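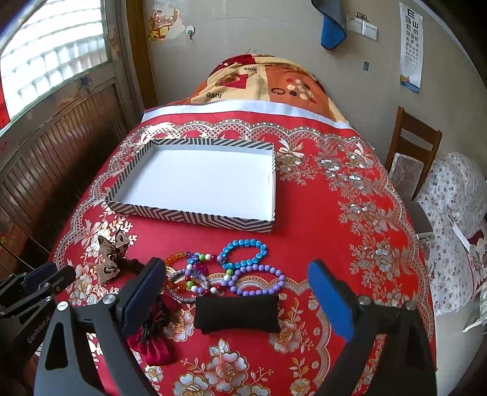 4. Mail-in offers and the households that never send away

4.1 What shoppers told us about saving proofs of purchase

We turn now to the part of the study that gave us the most pleasure to work on, and also the most trouble, which was the question of what happens between the moment a shopper notices a mail-in offer on the back of a package and the moment (if it ever comes) when an envelope goes into the mailbox. Earlier writing on the subject tends to treat these two moments as though they were one. A household either takes part or it doesn't, and the redemption rate is read as a fair measure of how well the offer was liked. Our own interviews in Darnwood made us doubt this very early on, and we would like to walk the reader through the reasons with some patience.

The offer we followed ran on boxes of Fanska oat crackers for 13 weeks, beginning in January. Shoppers were asked to clip four tokens from the side panel and mail them in for a set of cookie cutters. A total of 2,427 households in our panel bought at least one marked box during that time. Of these, 500 mailed in a complete set of tokens. By the usual reckoning that would be the end of the story, and a rather happy one for the brand.

But when we went back and spoke with the households that had not mailed anything, we found a great many of them had been saving all along. There were tokens in kitchen drawers, tokens under refrigerator magnets, tokens in the cup where the pens are kept. One mother of three told us she had seven of them and fully intended to send them in, and this was a good month after the closing date had passed! Others had handed theirs over to a neighbor or a grandchild. We came to think of these as "quiet savers," and the term is used that way in the rest of the paper.

Quiet savers looked a lot like redeemers in most of the ways we could measure. They bought the crackers about as often as redeemers did, they could usually name the gift without being prompted, and they spoke of the brand with the same easy fondness. What set them apart was mostly a matter of stamps and envelopes. Several said they no longer kept either one in the house, and a few of the younger parents were unsure how much postage a small envelope would need. 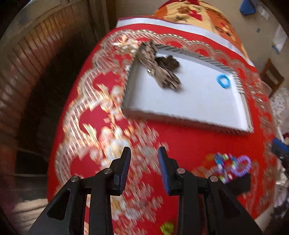

4.2 Comparing the mail-in offer with an in-store exchange

The second offer gave us a chance to see what would happen once the envelope was taken away. Liapis, a family grocer with several stores in and near Darnwood, agreed to let shoppers trade their tokens at the service desk, with a stock of 2,000 gifts set aside for the purpose. The tokens, the gift, and the number of tokens needed were all kept the same, so that the only thing a household had to do differently was to bring them along on a shopping trip.

We had expected the stock to last the full run, and it did not. The desk staff, who were very kind about putting up with our clipboards, told us that many shoppers arrived with more tokens than they needed and asked whether the extras could be passed to whoever was next in line. We had made no rule about this, and the stores handled it as they saw fit, so some households were certainly able to trade with fewer tokens than they had bought. Readers should keep this in mind when comparing the two offers, as it makes the in-store exchange look somewhat stronger than it would under stricter handling.

Even with that caution, we feel comfortable saying that the wish to take part was already there, and that the mail-in step hid a good deal of it. This fits well with Upadhyay's earlier work on the Husia tea labels, where families held on to labels for years with no clear plan for using them. It also suggests that small wearable gifts, which we take up in the next section, may have been judged unfairly in the past, given that nearly all of them were offered by mail. 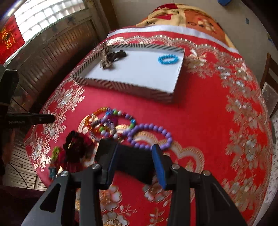
Figure 3. Bracelets on a patterned red tablecloth, among them one of round lavender beads.

4.3 A note on coding

Interviews were coded by Bimla Upadhyay and Diane Gagnon, each working alone at first and then going over the differences together. Most disagreements had to do with whether a household that kept tokens "just in case" should be called a saver at all. We settled on counting any household that could show us two or more tokens, and left out those that only remembered having them.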